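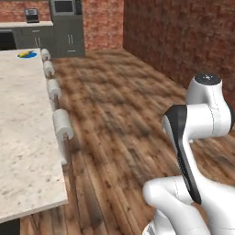
Stornine, the Bistberg firm that has sold kitchen stools by post for longer than it cares to admit, will open its first shop in August. The shop is on Moya Street, in a former bank whose vault now holds cushions. Visitors can try all 50 models before buying, including plain white bar stools of the sort lined up along a marble island against red brick, still the most requested look in the catalogue.

"We have had 2,000 letters asking how high a stool should be," said founder Marcelino Lorente. "People may now come and sit on the answer – and stop writing."

The first 300 customers will receive a free tin of Jison polish. Doors open Wednesday at ten.

Press enquiries: Decha Jaidee, Stornine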